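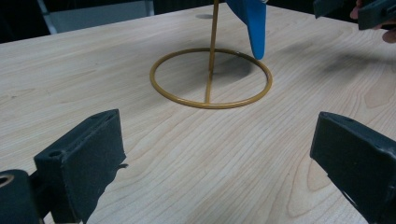 The foot of the wire stand on the work table, with one of the hand-held grippers open in front of it.

Grilum opened its Cumton workshop to visitors for an afternoon in August, and I took the early train out from Grurkport to see it. I had been once before, when the firm had a single bench and a kettle. It now has the whole ground floor of the Vũ building, and there were 60 places on the tour. All of them had gone by the time I signed in.

The first half hour was a talk in the canteen. Grilum doesn't build robot arms. It makes recordings of people doing small jobs with grippers held in the hand, and those recordings are used to teach arms to do the same jobs later on. The job for the day was handling a small cloth next to a wire stand and then hanging it up. It sounds easy. Cloth changes shape each time you pick it up, and thin wire is hard for a camera to follow, so in practice it is one of the jobs that goes wrong most often.

We were then taken through in small groups. Mine was the second, and we had to stand behind a strip of tape on the floor. Nothing was said about bags or coats, which I thought was an oversight, as there were cables in the area where people were walking.
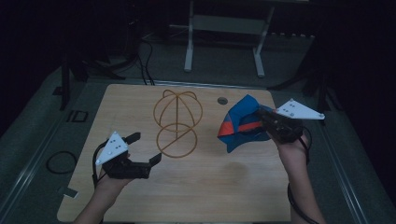
The operator did the job a few times without trouble, one gripper in each hand. It is slower than I expected. You can't feel the cloth through the fingers, so you have to look at it the whole time, and that means you aren't looking at your wrists or at what is trailing from them.

The fault came at twenty past two. The operator leaned back to let us see better, and the screen beside us kept showing a picture for the left gripper and a still one for the right. It took a while to spot, because a hand that isn't moving much looks the same as a picture that has stopped. A man in our group asked why the clock in the corner of the screen wasn't going up. The session was halted and the staff traced it to the plug on the right-hand cable. It had been pulled part of the way out of its socket. There was enough contact to keep the light on and too little to carry the picture.

What bothered the staff was that no alarm had sounded. The software is meant to stop a recording if either side drops out. It had been set to check for power, and the power was fine. They looked back through the log while we stood there, and the same thing had happened on 5 earlier recordings out of the 2783 made on that bench. All of those had been passed as good. I give them credit for reading the number out in front of visitors.

The safety side got less attention than I would have liked. Someone from our party had been standing on that cable. I don't think it caused the fault, but with a firmer plug the pull would have gone to the operator's wrist instead, and the operator couldn't have put a hand down quickly while holding a gripper. I asked if there was a breakaway joint in the line. There isn't one at the moment. I was told it is on the list, along with overhead hooks to keep the cables off the carpet.

The third group had their demonstration cancelled and were given a longer talk, which seemed the right decision. When I went past again at four the plug had been fixed down with a clamp, the tape had been moved back a good stride – further than it needed to be, if anything – and the bench was still switched off. The plan was to change the check so that it looks for fresh pictures from both sides, then go through the old recordings again before any more were made.

The rest of the tour was the store room and a short film with poor sound. Tea was free. If you go to the next one, the Cumton bus doesn't stop outside the Vũ building any more; get off at the level crossing and walk back.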